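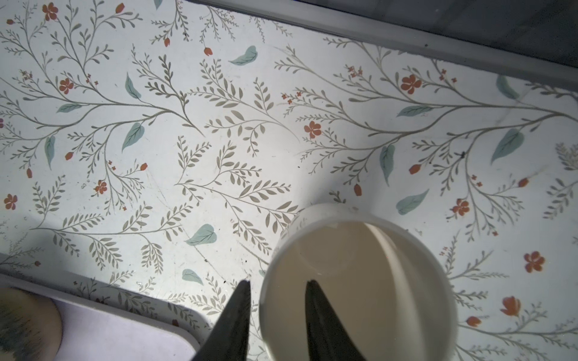
Why do official inquiries into civil disturbances so rarely settle the argument they were set up to settle?

Mostly because the argument is over where the story starts, and the people who write an inquiry's terms of reference decide that before the first witness sits down.

## 3. Choosing the first page

Every report on a riot has a first page, and somebody picks it. In the Drekovby market disturbance, the official chronology opens at 4:10 in the afternoon with a thrown bottle. The residents' own account, prepared by a tenants' group and submitted as an appendix (where it has enjoyed a quiet life), opens eleven years earlier with the closing of the bus depot. Both chronologies are accurate. They agree on the bottle, its brand, and the window. They could hardly be called accounts of the same event.

We read 57 inquiry reports for this study and coded each for the distance between the first dated event in its narrative and the disturbance itself. Gronow's earlier work treated this distance as a matter of drafting style, something left to whichever clerk had the pen. We find it is usually fixed in the terms of reference, often in a subordinate clause. "The events of and immediately preceding" is a popular one. "Immediately" does heavy lifting for an adverb. In 12 of the reports it was interpreted by the chair to mean the same calendar day.

The pattern is not partisan in any way that would flatter either side. Governments whose supporters rioted like long chronologies, full of shuttered plants and unanswered letters. Governments whose opponents rioted like short ones, full of bottles. When power changes hands the taste in chronologies changes with it, and we found two cases in which the same legislator argued for each approach within a single term. His speeches on the second occasion make no reference to his speeches on the first.

### 3.1 The Grevotcombe exception

Grevotcombe is the case most often raised against this reading. Its inquiry was given a broad mandate, took evidence on wages, housing, and policing, and published a chronology reaching back decades. Skyrme calls it the fullest account of its kind, and in pages she is surely right. It ran to three volumes, the second of which is devoted to background.

Figure 1 sets out what became of the second volume.

| | Volume 1: Events | Volume 2: Background | Volume 3: Findings |
|---|---|---|---|
| Debated in the chamber | Yes | No | Yes |
| Cited in later legislation | Yes | No | Yes |
| Reprinted | Yes | No | Yes |

**Figure 1.** Reception of the Grevotcombe report, by volume.

A wide mandate, then, bought the background a binding of its own. The findings in Volume 3 concern radio equipment, the width of a gate, and the need for better signs. Of its recommendations, 10 were adopted, and the signs are very good. None of the ten can be traced to anything in Volume 2, and the member who moved the adoption motion told the chamber that he looked forward to reading it.

### 3.2 Explaining and excusing

Opponents of long chronologies have a serious worry, and it deserves better than it usually gets. To explain a crowd, they say, is to let it off. Ayele answers that courts manage the distinction every morning before lunch: a judge may hear all about a defendant's childhood and still hand down the sentence. We agree with the point but doubt the comparison travels. A court has to rule on a person. An inquiry rules on nobody in particular, and its readers, who have mostly made up their minds, will take an explanation as an excuse if it concerns the other side's crowd and as plain common sense if it concerns their own.

The Indden hearings show this at its most tiring. Over 90 days of testimony, the words "context" and "accountability" were used almost entirely as team colors. One witness, a retired machinist, was asked by two members in turn whether he was offering context or demanding accountability. He replied that he had come to talk about his shop. The transcript records a pause, and then the chair thanks him for his time.

His statement, which concerned rent, was entered in the appendix. We return to it in Section 5.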